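4. Preparação e limpeza de superfícies exteriores

Esta secção aplica-se à lavadora de pressão Cirkix com lança curta, lança longa e aplicador de detergente. Antes de a consultar, conclua a montagem descrita na secção 3. Os procedimentos para vidro e caixilharia encontram-se na secção 5.

4.1 Verificações prévias

1. Feche portas, janelas e grelhas de ventilação na fachada a lavar. Confirme no interior que os trincos estão engatados.
2. Desligue os circuitos de iluminação exterior e as tomadas exteriores no quadro elétrico.
3. Retire vasos, tapetes, mobiliário e mangueiras da zona de trabalho.
4. Inspecione juntas, reboco e pintura. Marque com fita as zonas soltas, fissuradas ou ocas.
5. Molhe as plantas adjacentes com água limpa e cubra-as com tela permeável.
6. Identifique o ponto de drenagem. A água com detergente não deve ser encaminhada para a rede pluvial.

CUIDADO: Não utilize a máquina em placas de fibrocimento. Se a composição do material for desconhecida, interrompa o trabalho e peça uma análise.

NOTA: Em edifícios com isolamento térmico pelo exterior, utilize apenas o aplicador de detergente e o bico de baixa pressão. O acabamento acrílico fino pode destacar-se sem sinais prévios.

4.2 Ligação da água

1. Abra a torneira e deixe correr até a água sair limpa.
2. Verifique se o filtro de entrada está colocado e sem detritos.
3. Enrosque a mangueira de alimentação no acoplamento de entrada. Aperte à mão.
4. Se o acoplamento gotejar, substitua a junta. Não utilize alicate nem fita vedante na rosca de plástico.
5. Com o motor desligado, prima o gatilho até o jato sair contínuo e sem ar.
6. Solte o gatilho e engate a patilha de segurança.

A braçadeira da mangueira de alta pressão é fixada por dois parafusos. Para o reaperto, utilize a chave Wera fornecida na bolsa de acessórios ou outra com a mesma ponta. Não exceda o ponto em que a borracha começa a deformar.

4.3 Escolha do bico

Bico vermelho (0 graus): não utilizar em fachadas nem em pavimentos residenciais.
Bico amarelo (15 graus): betão bruto, lancis, escadas de pedra compacta.
Bico verde (25 graus): pavê, lajetas, muros de tijolo em bom estado.
Bico branco (40 graus): reboco pintado, madeira tratada, portões metálicos.
Bico preto: aplicação de detergente e enxaguamento de baixa pressão.

A pressão nominal de trabalho com o bico verde é de 1.000 psi. A válvula de alívio abre a 1.144 psi. Se o manómetro se mantiver acima deste valor com o gatilho premido, desligue o motor e consulte a secção 8.

CUIDADO: Troque o bico apenas com o motor desligado, a linha despressurizada e a patilha engatada. Um bico mal encaixado é projetado ao premir o gatilho.

4.4 Ensaio em zona reservada

1. Escolha uma área pouco exposta, da mesma superfície e com o mesmo grau de sujidade.
2. Monte o bico de maior ângulo indicado para o material.
3. Comece afastado da parede e aproxime a lança gradualmente.
4. Pare assim que a sujidade se soltar. Registe a distância.
5. Deixe secar e compare com a área não tratada.
6. Se houver perda de cor, fibras levantadas ou areia solta, passe para o bico preto e repita numa área nova.

NOTA: O resultado do ensaio só é válido para a superfície ensaiada. Fachadas viradas a norte acumulam mais algas e podem exigir segunda aplicação de detergente.

4.5 Aplicação do detergente

1. Encha o depósito com detergente Fetow para exteriores, diluído conforme o rótulo.
2. Monte o bico preto.
3. Aplique de baixo para cima, em faixas horizontais sobrepostas. A aplicação descendente provoca escorridos que ficam marcados após a secagem.
4. Respeite o tempo de atuação indicado no rótulo. Não deixe secar.
5. Em juntas com musgo, escove com cerdas de nylon.
6. Esvazie o depósito e passe água limpa pelo aplicador antes de mudar de bico.

CUIDADO: Não misture o detergente com lixívia, ácidos ou desincrustantes. Utilize óculos fechados e luvas resistentes a químicos.

4.6 Lavagem e enxaguamento

1. Monte o bico escolhido no ensaio.
2. Lave de cima para baixo, mantendo a distância registada.
3. Conserve a lança inclinada em relação à superfície. Não aponte o jato para debaixo de beirados, ripas ou caleiras.
4. Mova a lança a velocidade constante e sobreponha as passagens.
5. Enxague caixilhos e peitoris com o bico preto.

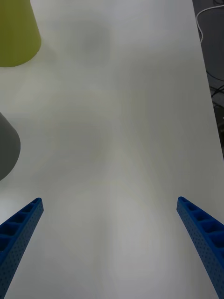
6. Retire as telas das plantas e volte a regá-las com água limpa.
7. Recolha os detritos sólidos junto ao ralo antes que sequem.

Em superfícies claras e mates, avalie o resultado apenas depois da secagem completa. A humidade residual escurece o material de modo desigual e pode ser confundida com sujidade.

4.7 Fim do trabalho

1. Desligue o motor e feche a torneira.
2. Prima o gatilho até a linha perder a pressão.
3. Desligue as mangueiras e escoe a água.
4. Limpe o filtro de entrada.
5. Enrole a mangueira de alta pressão sem vincos e guarde-a ao abrigo do gelo.
6. Volte a ligar os circuitos exteriores apenas quando luminárias e tomadas estiverem secas.

NOTA: As mangueiras Dağdelen de substituição têm o mesmo acoplamento que as originais. Após a troca, repita os passos 5 e 6 do ponto 4.2.

Revisão da secção: 15/03/2021
Redação técnica: Carol Crabtree
Verificação: Dilek Polat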